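Questions fréquentes : conserver son levain et ses ferments au froid

Les réponses aux messages que nous recevons le plus souvent à l'atelier Xolalpa.
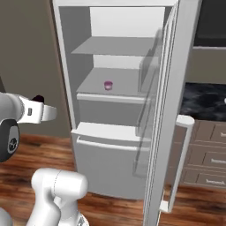

Sarahí Cárdenas
Responsable des ateliers de fermentation, Xolalpa

Mon levain peut-il rester au réfrigérateur pendant les vacances ?
Oui. Un levain de blé ou de seigle supporte bien deux semaines sans être nourri. Avant le départ, donnez-lui un repas un peu plus ferme que d'habitude, laissez-le une heure à température de la pièce, puis mettez-le au froid. Au retour il faut compter deux ou trois repas avant de refaire du pain.

Un liquide gris s'est formé à la surface. Est-il perdu ?
Non, c'est un signe de faim. Vous pouvez jeter ce liquide ou le mélanger, le goût sera alors plus acide. Par contre, si vous voyez des taches roses ou orange, ou une moisissure avec des poils, il faut tout jeter et bien laver le bocal.

Quelle quantité garder ?
Beaucoup moins que l'on pense. Je garde chez moi 16 grammes de levain entre deux fournées, et je n'ai jamais eu de difficulté pour le relancer. Les grands bocaux demandent beaucoup de farine pour rien.

Faut-il fermer le couvercle ?
Posez-le sans le visser. Même au froid la fermentation continue, lentement — et un bocal bien serré peut fuir ou se fendre.

Et pour les grains de kéfir ?
Couvrez-les de lait frais et changez ce lait une fois par semaine. Pour les grains de kéfir d'eau, utilisez de l'eau sucrée. Ne les gardez pas ensemble dans le même récipient, cette question nous arrive plus souvent que vous ne croyez.

À quel étage dois-je les placer ?
L'étage du milieu convient dans la plupart des appareils. Évitez de coller le bocal à la paroi du fond, où il peut geler. La porte n'est pas idéale non plus, car sa température change à chaque ouverture.

Puis-je congeler mon levain ?
C'est possible, mais je préfère le séchage. Étalez une couche fine sur du papier de cuisson, attendez qu'elle casse sous les doigts, puis réduisez-la en miettes. Dans une boîte fermée, au sec, elle se garde plusieurs mois.

Comment s'inscrire à un atelier ?
Les inscriptions pour les ateliers de mai se font par le formulaire du site. Chaque groupe reçoit 11 personnes au maximum et la séance dure 90 minutes. Le bocal et la farine sont fournis, apportez seulement un tablier.

Répondez-vous aux questions par téléphone ?
Seulement le lundi, de 14 h à 16 h. Les autres jours, écrivez-nous, et indiquez quelle farine vous utilisez.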